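Workshop tips, robot arm club – Prosthorpe
2019-11-02

Quick list for the new kids and whoever covers for Mariann. Add yours at the bottom.

1. Tape the mat
Corners first, then the long edges. Masking tape leaves gunk in August, use the white stuff from drawer 3. If a piece crumples, leave it till the end of session. Pádraig peeled one mid-run and lost nearly an hour re-teaching positions.

2. Lid = tray
Any plastic lid, rim up. Small blocks stay put and you dont need to buy the Drullgate trays. Block starts on the mat a little way off from the lid, not touching.

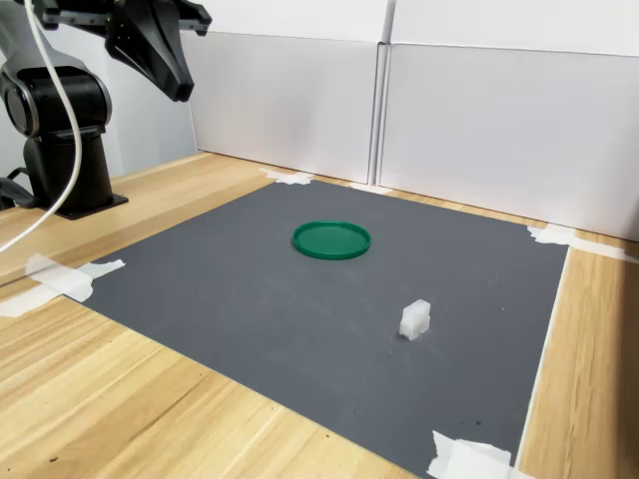

3. Cables
Behind the base or out past the table edge. Swing the arm by hand thru the whole path before power on. Yes every time.

4. Jaws
Close them with nothing in between and look down the seam. Crumbs in the teeth – old toothbrush, dry. No oil!! Fatos.

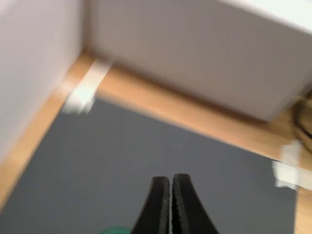

Gripper check, jaws (nearly) together, gray surface behind.

5. White panels
Wipe with a damp rag, no spray. Fingerprints mess up the color picking, ask Nataša.

Still need: tape, 6 rags, somone to return the Prunari clamps.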